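Old phones and small electronics: what we learned in February

Mar 24, 2018
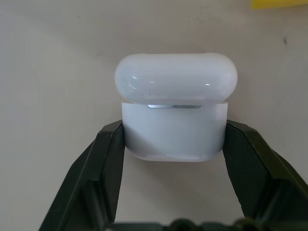

The collection of old electronics in Lekota is now finished, and many readers have asked us for the results. During the month we received 1,127 items at the two drop-off points, the library and the Fivitz shop on the main street. Most of them were mobile phones and chargers, but there were also keyboards, hearing aids, electric toothbrushes and a very heavy fax machine.

Everything was sorted in the hall behind the library. Some 400 items were still in good condition and went to the repair workshop in Wernano, where they will be cleaned, tested and sold at a low price. The others were sent to Floveck, the company which takes them apart and separates the metals. We have asked them for a short report about the weight of the recovered copper, and we will print it when it comes.

The biggest difficulty was the batteries. Many people brought them mixed together in a plastic bag, and this is dangerous. If the ends of two lithium batteries touch each other, or touch a key or a coin, they can become hot and start a fire. Please put a piece of tape on both ends before you bring them. A battery that is swollen or leaking should not go in the box at all – call the recycling desk and they will tell you where to take it.

Wireless earbuds are a special case. They are small, so people throw them in the kitchen trash, but each earbud has a battery inside and the charging case has one more. You cannot easily remove them at home, and we ask you not to try with a knife or a screwdriver. Bring the earbuds together with the case, in one piece.

Before you give away a phone, please save your photos, sign out of your accounts and erase the memory. We received 14 phones which still had a SIM card inside. The cards were cut and destroyed, but it is better if you do it yourself.

The box in the library will stay there for another 30 days, during the usual opening hours. The box at the Fivitz shop has already been removed. Large appliances are not accepted in the library – for these you can order a pickup from the town office.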